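Week 4 handout: Wound healing and looking after a closed wound
Certificate in Community Health Support, Clatbridge campus
Notes by Babita Shukla

Welcome back, everyone. Last week we finished with the layers of the skin, and I promised we would move on to what the body does when those layers are opened up. Please have your skin diagram from Week 3 beside you while you read, as I'll be using the same labels (epidermis, dermis, subcutaneous layer) and I won't be redrawing them.

I should say at the start that you are not going to be closing wounds in this course. What you will be doing, over and over again in your placements, is meeting people who have had a wound closed by somebody else and who now have to live with it at home, in the shower, at work and in bed. So most of tonight is about the days and weeks afterwards.

How a wound heals

The textbooks usually give four stages, and they overlap a good deal, so don't picture one stopping neatly before the next begins.

Haemostasis. This starts within seconds. The small vessels tighten, platelets stick together and a clot forms. Clients on blood thinners may ooze for longer, and that is worth asking about when you first meet them.

Inflammation. Usually the first few days. A bit of warmth, swelling and redness along the edges is expected here, and people do worry about it, so it helps to have a calm explanation ready.

Proliferation. From around day four to about three weeks. New capillaries grow in, fibroblasts lay down collagen, and the surface cells creep across to meet each other. In a closed wound they don't have far to travel, and this stage can be quite undramatic to look at.

Remodelling. Months, and sometimes well over a year. The collagen is rearranged along the lines of tension and the scar slowly flattens and pales. It never gets back to the full strength of the skin it replaced, and clients are often surprised to hear that!

Primary and secondary intention

Healing by primary intention means the edges have been brought together with stitches, staples, glue or strips. Healing by secondary intention means the wound has been left open to fill from the base upwards, as you'll see with many pressure injuries and some drained abscesses. The second kind takes longer and leaves a wider scar, but it is a perfectly proper choice when there is infection or too much tissue missing.

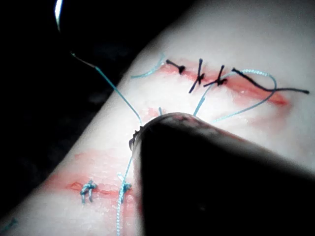 Fig. 1. Two parallel incisions on a suture practice pad, each partially closed.

When a clinician chooses how to close a wound, they are thinking about where it is, how much pull there will be on it and how long the support is needed. Skin on the face heals quickly and its stitches often come out within a week. Over a knee or on the back they may stay for two weeks or so. Always go by the date on the discharge sheet – never by what a neighbour had.

What slows healing down

Smoking, poorly controlled diabetes, poor circulation, steroid medicines, low protein intake and plain old age all play a part. Dušan Paulík will be taking the nutrition session in Week 6 and he'll go into protein, zinc and vitamin C far better than I can, so please save your food questions for him.

Things to report

Spreading redness, pus, a bad smell, a fever, edges coming apart, or pain that was settling and has started to climb again. You don't need to decide what is wrong. Write down what you saw and when, ring your supervisor, and stay with the client if they seem unwell.

Before next week

Read the chapter on dressings in the Ratanaporn reader, and have a go at the short case about Mr D and his shin (it's at the back, after the glossary). The written reflection is worth 19 marks out of the 50 for this unit. It is due by the end of May, and a page and a half is plenty. If you get stuck, come and find me before class; I'm usually in the tea room from half past four.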